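4.2 What people told us about their bowls

I came into this part of the study expecting to be a bit bored. We had already done plates (section 4.1) and plates had gone just as the older work on tableware said they would: people on big plates served themselves more, people on small plates went back for seconds, and the two groups ended up closer together than the first helping would suggest. Bowls, I thought, would be the same story with higher sides. They weren't, quite, and I've ended up giving them far more room in this paper than I'd planned.

A reminder of the numbers first. We had 349 households in the diary sample, spread across Kanport and the villages behind it, and between them they sent back 3,492 usable entries. An entry counted as usable if it said what was eaten, what it was eaten from and who did the serving. The diary sheets were printed for us by Sestura, who also supplied the prepaid envelopes, and the coding was done by two of us on my kitchen table over most of a very wet February. Where we disagreed on a code we talked it out, and where talking didn't help we left the entry out of the tables.

The first thing that struck me was how loyal people are to a bowl. Plates get taken off the top of the pile and not much thought goes into it. Bowls have jobs! There's the porridge one, the one that only comes out for trifle, the one you have when you're poorly. Our diary had a box for "any other comments" that we nearly cut to save space (I'm so glad we didn't) and it was bowls that filled it. One household wrote a whole side of A4 on why soup can't go in the blue one.

The second thing was depth. We'd asked people to tick "shallow" or "deep" and left it to them to decide which was which, as Fedetti had done in the pilot. That looks sloppy on paper, but I'd defend it. What matters for serving is how deep the person holding the ladle thinks the bowl is, and a ruler can't tell you that. Figure 3 gives a fair idea of the sort of thing that got ticked as shallow.

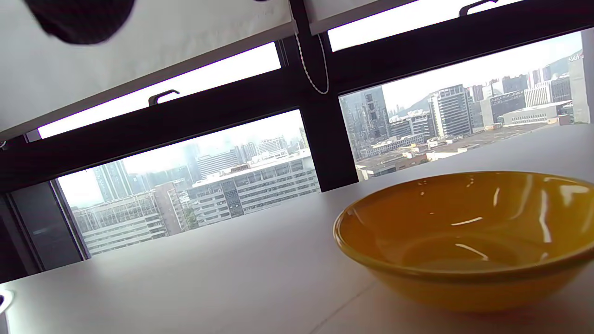

Figure 3. A shallow, wide-rimmed bowl in yellow glaze-like gloss.

Did people put less food in a shallow bowl than in a deep one? With soup and stews they did, but with dry foods such as cereal, crisps and salad they tended to serve more, and often heaped it above the rim.

The heaping is the bit I keep coming back to. A wide bowl with low sides seems to invite it, and the comments back this up: people wrote about cereal "going everywhere" and about salad that "needed a bigger bowl" when the bowl was already the biggest in the house. With soup you stop when it gets near the edge, and that's that. With crisps there is no edge to speak of, only a point where they start falling off.

We wondered whether this was really about the food and not the bowl at all — perhaps people just fancy more crisps than soup. So we went back to 13 households who had used both kinds of bowl for the same dish and asked them to swap for a fortnight. It's a tiny group and I wouldn't hang much on it. The pattern held for cereal, wobbled for salad and vanished for pasta, which sat somewhere in the middle on nearly everything we measured and has been a nuisance from start to finish.

Colour came up too, though we hadn't asked about it. A good many comments named the colour of the bowl before anything else, and 80 of them gave it as the reason for picking that one out of the cupboard. Bright bowls were for breakfast, mostly. White ones were for company. I can't say if colour changed how much went in, as we only have it where people chose to mention it, but if I were running the diary again I'd put in a tick box and drop the question about tablemats.

One last wrinkle. The entries from the Paracha estate came in on an earlier version of the sheet, which had "dish" where the later one had "bowl". Some people there took that to mean anything you could serve from, casserole pots included. I've kept those entries in the overall totals and left them out of everything to do with depth. The split by food type is in Table 6, and pasta has its own row.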